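Section 4: Setting Up the Bench for Plates and Frames

Welcome back, and well done for getting through the unpacking section, which we know is the least exciting part of the whole Graltwood guide. From here on you will be working with the pieces themselves. There are two that matter for this section: the stamped aluminum plate and the black plastic frame that goes with it. Neither is hard to handle once you have done it a few times, but both are long, both are easy to mark, and a little patience at the start will save you a good deal of rubbing and sighing later on.

4.1 Before you bring anything to the bench

1. Look over the whole station first, including the parts above your working height. Most people check the table and forget the underside of whatever is over it. Crouch down if your knees allow it and look up.

2. Check that any loose plastic wrap is well clear of the places where a plate or a frame will travel. Clear sheeting is hard to see against a bright background and it catches on tabs.

3. Run your eye along ribbed sleeves and covers. The folds should sit evenly, with no splits between them.

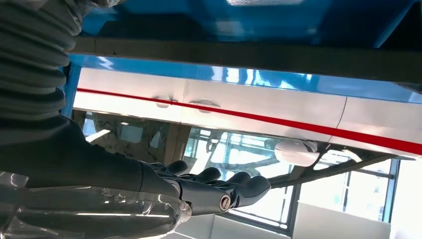
Figure 4-1. Beneath the white panel with the red stripe, with the ribbed black sleeve at upper left.

Note: If you find a split in a sleeve, please stop and order a new one before going on. Tape will hold for an afternoon and then leave you with a sticky mess, as Selim Öztürkmen in our Clinholm workshop will tell you at some length if you call him.

4.2 Preparing the table

4. Wipe the steel top with a soft, dry cloth, working in the direction of the brushing. Smudges and fine scratches are normal on a table in daily use and you do not need to polish them out. What you are after is grit, metal dust and the odd forgotten screw.

5. Pass your palm (gloved, please) slowly over the surface once you have wiped it. A glove will often find what your eyes missed.

Caution: The edges of stamped aluminum can be sharp, and the small folded tabs along the long side are the worst of the lot. Wear cut-resistant gloves whenever you handle a plate, even if you are only nudging it over an inch or two.

4.3 Laying down the plate

6. Lift the plate with a hand near each end. Try not to pick it up by one corner, however tempting it looks. The raised channels make it stiffer than a plain sheet, but it can still take a bend that you will never quite get out.

7. Lower it flat onto the table, one long edge first, and let the other edge follow gently.

8. Turn the plate so that the tabs you need to check are along the front, facing you. Go along them slowly from left to right. A tab that leans can be brought back with flat-nosed pliers, but a cracked one means the plate should be set aside.

9. Look through the round holes and the slots. If you see a curl of metal left at the rim of one, take it off with a deburring tool and wipe the plate again.

4.4 Bringing in the frame

10. Keep the frame up in the air until you are happy with its direction. It is much kinder to turn it there than to drag it across the aluminum.

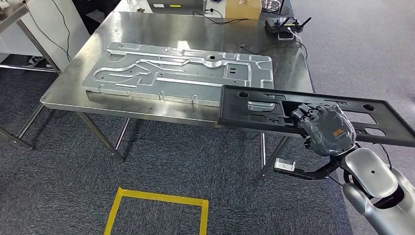

11. Use the larger openings as windows. Look straight down through them at the plate and find the channels and holes you expect for your model (the drawings are in the back pocket of the binder).

12. When everything agrees, bring the frame down slowly and level. If it stops early, lift it and look again. Please don't press on the thin ribs, as they are the weakest part of the piece.

Note: A frame that has been stored on its edge may have taken on a slight bow. Leave it lying flat overnight and try it again in the morning before you write to us for another.

4.5 Keeping a record

13. Write the plate number and your initials on the bench sheet. Golnar Akbari, who put the sheet together, has left a wide column for remarks, and she really does read them.

Once the sheet is filled in, go on to Section 5, where you will find the fasteners and the order in which to fit them.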